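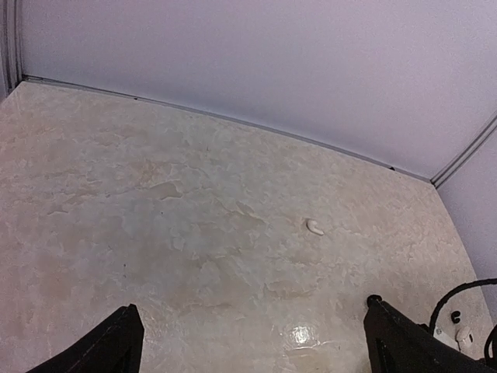 White wireless earbud on a beige and cream floor.

Payback period or discounted payback for a small equipment purchase?

Posted by Furtună, 11 October 2021

Hello to all. I keep the books for a small repair workshop and I must compare two offers for a test bench. The offer from Clomine costs 2,175 and the one from Pralteo costs more, but it should save us more work in the later years. My boss wants only the payback period. I calculated that Clomine is paid back in the second year, if we save 1,116 each year. In my accounting course we learned that the simple payback is not correct and that one must discount the savings first. Which of the two should I show him? Our bank loan has an interest rate of 6 percent, and the bench will be used for five years. I am sorry if my English is not perfect, I studied these words in another language.

wustness_ledger
Show both, it is only one more column in the sheet.

The simple payback takes the savings as they are. Two years of 1,116 give 2,232, so you pass 2,175 just before the end of year two. Your number is correct.

For the discounted payback you divide each saving by 1.06 for every year that you wait. The first year becomes 1,052.83 and the second year 993.24. Together they are 2,046.07, and this is still less than the price. The rest, 128.93, comes early in the third year. So the answer moves from the second year to the third, if the savings come evenly through the year.

Please notice that both methods stop looking when the money is back. If the Pralteo bench is stronger in years four and five, neither payback will show it. For this you need the net present value of all five years — with the same 6 percent for both offers. I would put the NPV in the first line and the payback below it, and let your boss choose what he reads.

quietcolumn
Just use simple payback, for such small amount nobody will check it. We do it like this in our company always.

marginnotes5
I don't agree fully with the answer before mine. The amount is small, but the two offers have different prices and different savings, and then the simple payback will nearly always prefer the cheap one. Also ask if the bench can be sold after the fifth year. We forgot this in March with a similar purchase and had to make the whole table again. The resale value goes in the last year and is discounted like the other amounts.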